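4.2 Cable and strap checks before overhead fabric tasks

The practice rules drafted at Pramley were applied to all overhead tasks recorded at the Kusirstead and Pamville sites. Overhead work with sheets and other soft goods was treated as a separate category, as a hanging edge can catch on anything that stands out from the arm. Of the 1,289 sessions logged, 288 fell into this category.

Before each session the operator raised both arms to full working height and checked that every external cable had enough slack at the wrist and elbow. Tape and straps were checked by hand and replaced if an end had lifted. Operators recorded the result on a one-page form, which took up one line per arm. A session could not start with a blank line.

During contact, the rule called for an open hand against the fabric, with the fingers straight. Gripping was allowed only where the task sheet said so. The second hand was to be kept clear of walls and fittings until it was needed. Figure 3 shows the right hand flat against a white sheet overhead, with the left hand raised and touching nothing. A black cable loops out from near the right wrist and runs back along the arm.
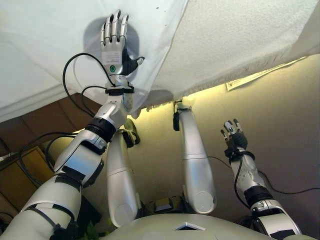 Figure 3. Open-hand contact with an overhead sheet.

4.3 Reporting of stopped sessions

Operators stopped 26 sessions under the rules in Section 4.2. In 12 of these the stated cause was a cable touching the fabric. We kept all stopped sessions in the Saarela log and marked them as incomplete.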